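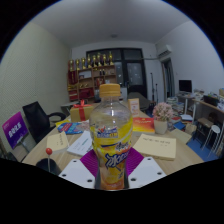
The first question at the last open day, according to Balolo, was whether the tool would ever be anything other than a handle with two fingers on it. Most visitors want an arm. They walk in, look for the arm, and ask when it starts.

Slide 1. Title. Leave it up while people sit down. Talk is for the Wimel open day, September 17, 2019. Second session is the same deck with the cable section removed.

Slide 2. Scope. Say what the session covers: the hand-held gripper, the camera that rides on it, and how a person records a grasp with it. Say what it does not cover: training, path planning, pricing. Questions on pricing go to the front desk.

Slide 3. The grasp. Point to the opening picture again if the projector allows it. Bottle upright, held at the front of the plates, yellow label. Ribbed pads behind the bottle. The camera looks forward over the table, so the operator's view and the recorded view are not the same. Pause here. People need a moment with the curved picture. A wide lens bends straight edges, and the table edge is the easiest place to see it.

Slide 4. Why a bottle. A bottle has a narrow neck, a clear shoulder and a printed body. Clear plastic is hard for a depth sensor and printed film is easy, and one object gives both. A full bottle and an empty one also behave differently under the same squeeze. Do the full one first. If the empty one dents, show the dent.

Slide 5. Numbers. Each recording is 600 frames. A visitor gets 2 tries. The target for the Clinar set is 1000 accepted recordings, and the count on the morning of the talk is 1055, so the set is closed and visitor recordings go into a separate folder. Do not promise anyone that their recording will be used.

Slide 6. What makes a recording accepted.
Fingers open at the start.
Object in view for the whole approach.
One grasp, one lift, one release.
No second hand in view.
Tool back at the start position before the operator presses stop.

Most rejected recordings fail on the last point. People put the object down, feel finished, and stop early. Say this before the demonstration and again after it.

Slide 7. Live demonstration. Stand on the side of the table away from the audience. Approach slowly. Speak during the approach and stay silent during the lift, because the room microphone picks up the trigger click and the click is worth hearing. Repeat once at normal speed. Normal speed looks careless from the back row, so tell them it is normal speed.

Slide 8. Background clutter. Expect a comment on tidiness. The answer is short: a set recorded on bare tables works on bare tables. Objects are moved between recordings. The Arnardóttir protocol moves them after every tenth recording and we follow it, with one change: items with a glossy face are turned as well as moved.

Slide 9. Cables. (First session only.) Strain relief at the handle, loop over the wrist, no loop around the fingers. The connector on the old handle worked loose under side load. The new one has a latch. Pass both around.

Slide 10. Hands on. Form one line at the table. Left-handed visitors can use the same tool. Smaller hands should hold lower on the grip and use two fingers on the trigger. Watch for people who twist the wrist at the top of the lift.

Slide 11. Still open. Force is not recorded on this version. A version with a force reading is planned for December. If asked how much force, say it has not been measured and move on.

Leave slide 6 on the screen during the hands-on part.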